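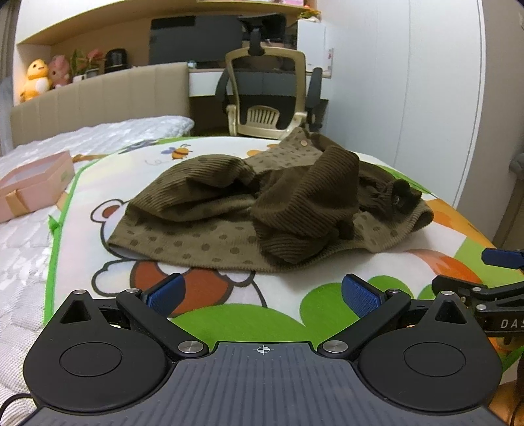

My bank closed its branch in Gullness in April, and I'll admit I hadn't set foot in it for a year. I pay for everything by tapping my phone! So when the sign went up on the door I shrugged, walked across the street to Visser for a sandwich, and found a card taped to the register: CASH ONLY TODAY, SORRY.

The card reader was down. So was the one at the drugstore, and the one at the gas station. Fomico, the company that handles payments for most of Main Street, had gone dark before lunch, and I had a phone full of money and nothing to eat.

I started asking store owners what all this tapping costs them (I'm nosy, it's my job). Lungile Mabuza runs Biltitz, the dried meat and spice shop by the post office, and she pulled out her statement before I'd finished the question. She'd paid $187 in fees on $3000 of card sales, once you add the monthly charge and the rental on the terminal. "I could buy a lot of coriander with that," she told me.

She still takes cash, and plenty of it. The trouble now is getting rid of it. The nearest branch that accepts deposits is 32 miles away, so she drives over when the drawer gets to $800 and closes early to do it.

I'm not giving up my phone, it's far too easy. But I keep two twenties behind my driver's license these days, and when I'm at Biltitz I pay with one of those. Lungile always has change.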